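From: owner, Starnby shop list
To: tools-and-bots list
Date: October 20, 2025
Subject: Re: Timent hand kit - anyone bought one?

OK typing this between two other jobs so forgive the mess. Somebody asked a bunch of good questions last week and I said I'd answer when we'd had the thing long enough. We have now. Quoting the original so I don't skip any:

> Hi all. Looking at the Timent hand-held gripper kit for our
> packing line trials. The pitch is that you walk around with
> the gripper in your hand, do the job yourself, the camera
> on it records, and the recordings are used to teach the
> arm later. We pack small goods into clear tubs and bags,
> lots of shiny stuff. Questions:
>
> 1. Is it sturdy? The one I held at a demo felt light.
> 2. How does the camera do with glossy and clear things?
> 3. Can somebody with no robot background use it?
> 4. What do the fingers do to soft or bendy material?
> 5. Is the service plan worth it or just buy the kit?
> 6. Did you look at the Yagi one and if so why not that?
>
> We're small, one arm, one person who sort of knows how
> to run it. Don't want to buy a toy. Thanks in advance.

Right. Background first. We're Starnby, small goods, gift sets, odds and ends that go in clear containers and fabric bags. We got the Timent kit in July. Two hand units, two cameras, spare fingers, a case that doesn't close properly (more on that below). Total spend just over 3000 with shipping, no service plan at first, we added that later.

Going in order, more or less.

1. STURDY

Yes and no. The linkages are fine. The pivots with the brass rings have not loosened at all and I was sure they would. I check them on Mondays, so far nothing to tighten. The plastic body is light but I stopped worrying about that after a couple of weeks - your wrist will thank you by mid afternoon.

The fingers are another matter. The finish chips. Ours are chipped along the top edges and there's lighter stuff showing underneath. Doesn't change the grip but if you're picky about bits of paint near product, ask about it before you order. We asked Timent and got a polite answer and a price for replacements. The spares in the box are the same type so same problem coming.

The case. Foam is cut for the old camera, I think, so the lid sits up on one corner. We put a strap on it. For that money, come on.

2. GLOSSY AND CLEAR STUFF

This was my big worry too and I'd say it's the main thing to test before you pay. Shiny lacquered pieces held close to the camera give you a big patch of glare and whatever overhead lights you've got show up as spots on the finish.
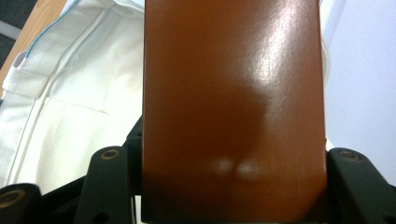

So we moved the bench lamps. Took a whole afternoon and a lot of complaining. What worked for us was no lamp directly over the spot where things go down, and a piece of tracing paper over the one we kept. Still get glare on the brown panels, they're just like that, but the edges stay crisp and the person who sorts the recordings says edges are what she cares about. I can't tell you if that's true for your arm software. Ask whoever runs yours.

Clear tubs are harder. White bench, clear tub, pale wall behind, there isn't much for the camera to hold on to apart from the highlights on the corners. We tried a gray mat for a week. Better for the tubs, worse for the white fabric bags for some reason, bags looked gray at the edges. Went back to white. If all you pack is tubs I'd do the mat.

Timent sell a polarizing thing that clips on over the lens. Haven't tried it. Costs 100 and I wanted to see how far we got with tracing paper first. If anyone here has one PLEASE post.

3. NO ROBOT BACKGROUND

Easiest part. It's a thing you squeeze. New people get it in a few minutes. What takes longer is getting them to slow down - everybody who's good at packing packs fast, and fast recordings got thrown out at the start. We had a whole first batch rejected by the checking tool because the hand was moving too quick. The tool doesn't say "too quick", it says a code, and you look up the code in a PDF. Code 17, if you get it, that's what it means. Save you the hour.

Other beginner things, in no order:

- squeeze all the way open before you start each one
- don't cover the camera with your sleeve, roll it up
- say out loud what you're about to do if there's two of you at the bench
- charge both units overnight, the battery bar lies. Says half, then dies.
- left handed people are fine, the thing is the same both ways

Our best operator is somebody from the packing side with zero interest in robots. Very even hands. Worst was me.

4. SOFT OR BENDY MATERIAL

Mixed. Stiff boards and boxes, no complaints, grips and holds. Thin sheet stuff that's curved or folded, you have to squeeze from both sides at the same height or it wants to roll out of the fingers. And you need to take it low down. We tell people to go for the bottom third of whatever it is and then not squeeze any harder than you'd hold an egg.
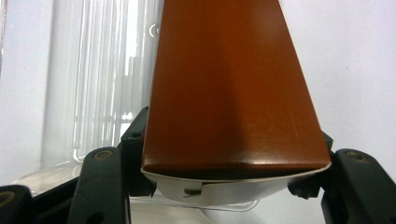 The egg thing is not in the manual by the way, manual says "apply moderate force" and leaves you to it. There's a setting for a stop so the fingers won't close past a certain gap. Little screw. Took us until September to find it becuase it's only mentioned in the section on cleaning. Once that was set for the thin stuff we stopped creasing things. Before that I'd guess we marked up a fair few pieces, went in the seconds bin.

Fabric bags - fine to push around, not great to pick up. The fingers are flat and smooth and the cloth slides. We ended up having the person hold the bag with the free hand and use the gripper for the item. That means the arm can't learn the bag part from those recordings. We knew that going in and decided to leave bags to humans. If bags are most of your work then I'd say don't buy this, or at least get them to lend you the rubber faced fingers first. They do exist, they're on the price list, they were out of stock every time I looked.

Small upright pieces inside a tub with a divider, that's the one I'd warn you about. The fingers are chunky. Getting both of them down past the wall of the tub with something already in the next compartment is tight. We changed the order so the compartment farther from the hand gets filled first. Obvious now. Wasn't in July.

Also, wipe the finger tips. Bits of tape and fluff collect down at the bottom of them and then you've got a hairy finger in every recording until someone spots it. I sent this one to Timent with the ticket on the chipping: 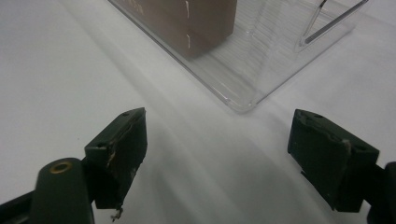 Finger wear and fluff on the left tip, clear tub behind

They said the fluff is on us (fair) and the chips are "cosmetic". Ticket closed. I reopened it. It's still open as of this morning.

5. SERVICE PLAN

Started without, added it after the Code 17 thing. You get phone help, the checking tool gets updated without you having to do it by hand, and they look at a sample of your recordings every month and write back with notes. The notes are good. Whoever writes them has packed a box before. First lot of notes said our lamps were wrong, before we'd told them about the lamps, so that sold me.

Phone help is so-so. Mornings you get a person, afternoons you get a call back the next day. Contract is 18 months which I didn't love. I asked for 12, they said no. Ask anyway, maybe you're better at it than me.

If you've got one person who sort of knows how to run the arm, like you said, I would get the plan. We've got about the same set up and I would not want to be doing the updates myself.

6. YAGI

Yes we looked. Had the Yagi in for a two week loan in the spring. Nicer to hold, better case, fingers are slimmer and would have been better for the tubs. But heavier at the front end and the two people who tried it all day both had sore thumbs. And their software only wanted to talk to their own arm. We run a secondhand Mistberg and Timent had a plug in for that already. That was pretty much the whole decision. If you haven't got an arm yet, or yours is one Yagi supports, then try theirs before you sign anything.

The Mistberg plug in, since you'll ask - works, but do the calibration with the tub you're going to use sitting on the bench where it's going to sit. We did it on a bare bench the first time and everything landed a bit short. Did it again with the tub there and it was fine. No idea why it matters, Timent's guy wasn't sure either.

WHERE WE ARE NOW

Arm does the stiff boxes into the tubs on its own, slowly, with somebody near by. I'd let it run through lunch but I'm not allowed to. The brown panels it gets most of the time, when the light's right. Curved sheet pieces, not yet, still recording those. Bags are humans and staying that way.

Would I buy again - yeah. With the rubber fingers if they ever come back in, and I'd push on the price because of the case. It's not a toy. It's also not finished, you can feel that they're still changing stuff, the manual we got in the box didn't match the unit (wrong button on page 4).

Things I don't know and would like to hear from someone who does:

- the clip on polarizer, see above
- has anyone printed their own fingers for it? Timent say it voids the warranty on the hand but not the camera
- best way to get tape gum off the flat faces. Alcohol made the finish go dull so we quit doing that

You're welcome to come by and try ours if you're close enough, bring a few of your own items because demo blocks tell you nothing. Reply off list and I'll send the address. Not Thursday, there's a delivery and the bench will be full of cardboard.

Gotta run, phone's going

- Starnby packing bench

PS the strap for the case is just a luggage strap. Someone asked last time.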